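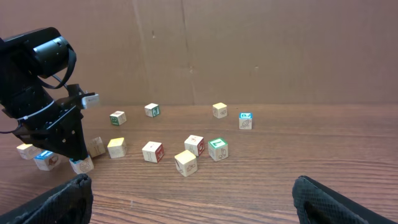 Wooden alphabet blocks on a tabletop.

Drovthorpe toy library opens its second room in Ullurbridge

20 Mar 2018

Well, we got there! I'm Armelle Pons, I run the Drovthorpe Toy Library, and I'm over the moon to say our second room is opening in Ullurbridge, upstairs from the old Flivard shoe shop on the main street (use the side door, the front one sticks).

If you haven't borrowed from us before, it works the same way as books. You join, you take home up to four toys, you bring them back when the kids have had enough of them. We've got 660 toys on the shelves between the two rooms now — puzzles, trikes, dress-ups, train sets, and more dolls' furniture than I know what to do with.

We started in my garage with 11 families. By February we had 255 on the books, and a fair few of them were driving over from Ullurbridge with a boot full of Duplo, so the new room was the obvious next step. Wunderlich Joinery built the shelving and painted it a lovely mustard colour, and they put the bottom row low enough for a toddler to reach. My knees aren't so keen on that row but the toddlers love it.

The one thing I'd really like more of is plain old toys for the under-fives. Stacking cups, shape sorters, pull-along animals, anything that doesn't need batteries. If yours have outgrown theirs, please drop them in at either room, clean and with all the pieces if you can manage it. Puzzles with one bit missing I'll still take for the craft box — puzzles with ten bits missing, maybe not.

Membership is $40 a year per family, and grandparents can join on their own card. Ullurbridge will be open mornings to begin with, and I'll add an afternoon once I've found someone to share the desk with me. The stairs are steep, so if you've got a pram, ring the bell and I'll come down and give you a hand.

For interviews or a look around, ask for Armelle at the Drovthorpe desk.

Shares 400
Comments 11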